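Week 9 handout: looking after the two-arm cell
Automation Shop Practice, Stirkmont lab section
Notes by Adesuwa Olaniyan

Okay, so last week we ran out of time right when I was getting to the good part (sorry again to the people who had a bus to catch). These notes cover the weekly checks on the cell and the finger cover swap. Please read them before your lab slot, and bring the blue log sheet, the one with the 800-cycle column on it.

Start with the power off. I mean off at the switch, not paused! When the brakes are holding, the arms look just as friendly as when they're about to move. Tamunoemi Etim keeps the lockout tags in the top drawer of the bench, and your name goes on yours.

Cables first. Run your hand along the bundles on the upper links, then follow the thin cable that loops out by the wrist. That loop has to have slack in it. I've seen students tidy it up with a zip tie, very neat, very proud, and then the wrist turns all the way over and pulls the plug half out. Leave the loop alone. If the jacket feels rough or flat anywhere, write down which arm and which joint, and tell me or Tamunoemi.

Next, the wrist plates. Check every bracket screw with the small torque driver and don't lean on it. A screw that moves gets a fresh paint mark and a line in the log. If the same one moves two weeks running, we take the plate off and look at the threads.

Now the finger covers. We swap them every 800 cycles, or sooner if you can see shine or fraying at the tips. Peel the old one from the back, wipe the finger down, let it dry for 15 minutes (go get a coffee, really), and stretch the new cover on from the tip. No wrinkles on the inside face. A wrinkle there acts like a little bump and your grip goes off to one side. The spare covers are in the bin marked Rernov, and we had 26 left when I checked on March 27, 2019, so no need to hoard them.

After a swap, always do a two-handed hold at low speed. Pick something long and slippery with an uneven shape, because a nice square block will forgive nearly anything. Close the left gripper, then the right, lift, and wait 40 seconds with your eyes on the fingertips.

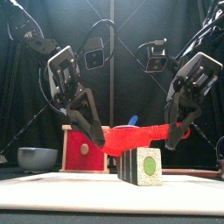
Fig. 3. Two-handed hold on the red plastic piece, one gripper at each end.

If the part creeps, check for wrinkles before you touch the grip force. Everybody wants to go straight to the force setting, me included, and then we wear out the covers twice as fast.

Last thing, the cameras. Dry lens cloth only, and don't grab the housing for balance. If you bump one, say so, and we'll redo the calibration together. It takes almost an hour and I'd much rather do it that day than find out in May.

For next time: read the Daneshvar chapter on grip force and fill in both columns of the log.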